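How Do You Teach a Robot to Be Gentle?

Robots are very good at being strong. Ask one to lift a car door and it won't even grunt. Ask it to pick up a tissue and things get embarrassing.

Thin, floppy stuff is hard for a machine. A brick keeps its shape when you grab it. A tissue or a sheet of plastic folds, slides, sticks to your finger, and never does the same thing twice. (You may have met plastic wrap. You know.)

Thắng Mai and Hưng Đinh study this problem in a project called Agbeko. Their robot has two arms and two hands with fingers, and its practice partner is a pale, egg-shaped thing that sits on a table and does not say thank you.

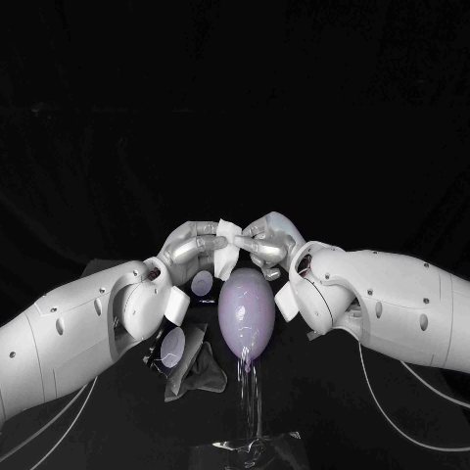
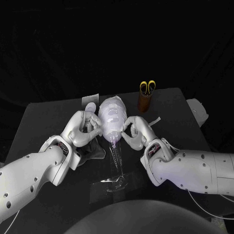
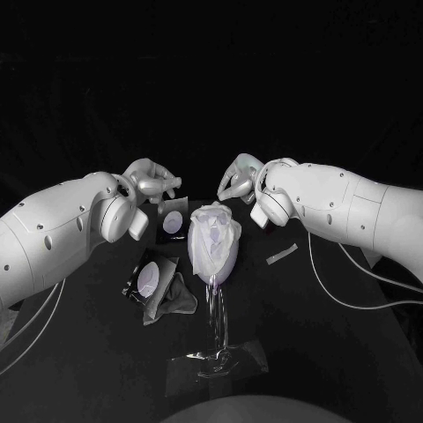 Two hands, one egg shape: holding a tissue over it (first), on either side of the plastic-wrapped shape (second), and apart, with a tissue draped on top (third).

So how does the robot learn? The same way you learned to tie your shoes, only with more paperwork. First, a person shows it what to do by steering its arms. Each try gets recorded, and one try is called a demonstration. The Agbeko team collected 2,524 of them. Then a computer program studies the recordings and hunts for patterns, such as how the fingers move just before they close.

After that comes the test, when the robot has to manage by itself. Out of 1,000 tries with a tissue, it got 521 right. That's a little over half. At school you might not hang that on the fridge, but when the team used fewer demonstrations, the score was lower. More practice helped. Your piano teacher will be unbearable about this.

The next job is to find out what went wrong in all the other tries. Hưng Đinh has started a list. It is a long list.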